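Jelon hand gripper, five months in: two stars, and one of those is for the fingers

So I've had the Jelon since April and I really, really wanted to love this thing. I use it to record table-clearing demos for a little arm I'm training at home, so it gets a proper workout, 19 sessions so far, mostly in the kitchen with whatever junk we have lying around.

The good stuff first! The fingers are great. Soft things, crinkly things, tissues, they just grab on. My old Zokomo dropped every single snack bag I showed it.

Now the bad. In session 4 the right finger started creeping. I'd let go of the trigger and the jaws would stay half shut for a second, then snap open (my thumb was in there once, ouch, and yes I said a word). I tightened everything I could reach and it was back two sessions later. Man-sik Ko over on the Merside forum had the same fault and traced it to the return spring slipping off its post, so I opened mine up and there it was, hanging on by one coil. A bent post, on a tool at this price!! Support sent me a new spring but no new post, so guess what happened.

The worst part is the recordings. The log says "open" while the jaws are still closed, and the arm happily learned that. It crushed 5 paper cups before I figured out why.

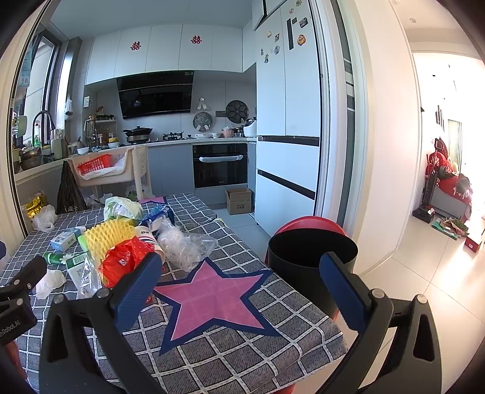

Jaws open over the kitchen table, star tablecloth and all. Four screws per finger, and I've tightened every one.

If you get one, check that spring before you record anything, and keep your thumb out of the jaws. I've got a Uibo on order and will update when it shows up.

Posted September 6, 2025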